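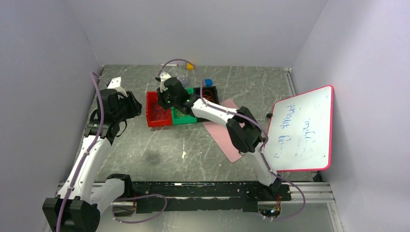 # Shared Tables and Sorting Bins: Frequently Asked Questions

The following answers apply to all shared worktables at the Lodska Building, Marsden campus. They cover the colored bins, loose cables, whiteboards and small desk supplies. Questions about private offices and lockers are handled on a separate page.

## Bins

**What do the bin colors mean?**

The red bin is for items to be discarded. The green bin is for items in good condition that can go back into general use. The black bin is for items that need a second look, including anything unlabeled and anything a user is unable to identify.

**Do all tables have the same three bins?**

Tables used for sorting have one bin of each color. Tables used only for writing or reading may have none. Users who need a set may request one from the Supply Desk.

**May the bins be moved?**

Bins may be moved during a session and should be returned before the table is released. The standard order, from left to right, is red, green, black. It is acceptable for one bin to sit slightly forward or back of the others, provided that all three can be reached from the front of the table.

**I placed something in the wrong bin. What should I do?**

Remove it and place it in the correct bin. If the bins have already been collected, call the Supply Desk at extension 2858 and give the table number. Items from the red bin are held for five working days before disposal. Items from the black bin are not disposed of without review.

**May food wrappers or drink cups go in the red bin?**

No. Food and drink waste goes in the trash cans in the corridor. A red bin containing food waste will be emptied in full, and its contents will not be available for recovery.

## Cables

**How should a loose cable be stored?**

A short cable should be coiled into a single loose ring and placed in the green bin if it is in working order. Tight winding, knots and sharp bends are to be avoided. Longer cables should be tied with the reusable straps kept at the Supply Desk.

**Does the color of a cable determine which bin it goes in?**

No. Cable colors and bin colors are unrelated. A yellow cable, for example, may go in any of the three bins, depending on its condition.

**How do I tell whether a cable is damaged?**

Look along its whole length for cuts, crushed sections or exposed wire, and check both ends. A cable with visible damage goes in the red bin. A cable that looks sound but has not been tested goes in the black bin.

**What about cables that are attached to equipment?**

Attached cables are part of the equipment and must not be unplugged, coiled or tied by table users. If one presents a trip hazard, please report it to the Supply Desk. 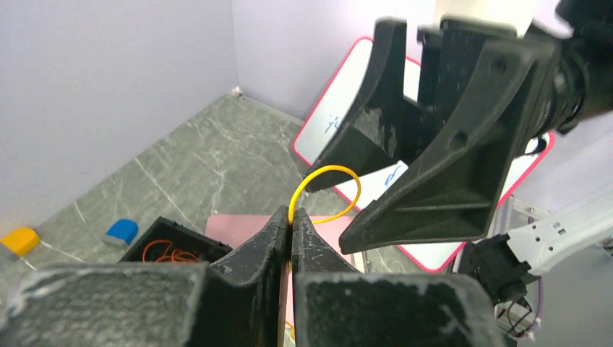 *Yellow cable in a loose loop above the table, with a whiteboard and a blue-and-grey eraser.*

## Whiteboards and erasers

**May I leave writing on a whiteboard?**

Writing may be left until the end of the booking. Notes that must stay longer should be marked "Keep" along with the booking reference, and will be left in place for two working days. Unmarked writing may be erased by the next user.

**Which markers are permitted?**

Only dry-erase markers from the Supply Desk are permitted. Personal markers have caused staining on several boards, and the cost of refinishing is charged to the department that made the booking.

**Where does the eraser belong?**

The eraser stays with the whiteboard. It may rest on the tabletop while the board is in use. Erasers are not sorting items and should not be placed in any bin, even when worn. The Supply Desk will exchange a worn eraser on request.

**The whiteboard is leaning against the wall and has not been mounted. Is this allowed?**

Yes. Smaller boards are portable and may be propped against the wall behind a table. Please check that the lower edge is resting firmly before writing on the board.

## Table surfaces

**How should the tabletop be cleaned?**

Wipe the surface with a soft cloth and the Markine cleaner provided at the Supply Desk. Spray the cleaner onto the cloth – never directly onto the table. Scouring pads may not be used. On the marbled surfaces, fine debris can be difficult to see against the pattern, and a second pass with a dry cloth is recommended.

**May I use tape or labels on the tabletop?**

Paper tape is permitted and must be removed at the end of the booking. Permanent labels require written approval from the Supply Desk.

**What condition must the table be in when I leave?**

Small items should be sorted, the bins returned to their order, and the surface wiped. Items left outside the bins are treated as unidentified and are moved to the black bin.

## Requests and lost items

**How do I request extra bins or straps?**

Requests are made through the Cuseo booking system under "Table Supplies." A request submitted before noon is normally filled the same afternoon. Requests for larger events should be included with the original booking.

**I believe I left something on a shared table. Whom do I contact?**

Contact the Supply Desk at extension 2858 with the table number, the time of the booking and a short description of the item. Recovered items may be collected in person between 9 a.m. and 4 p.m. on any working day. A campus card is required at collection.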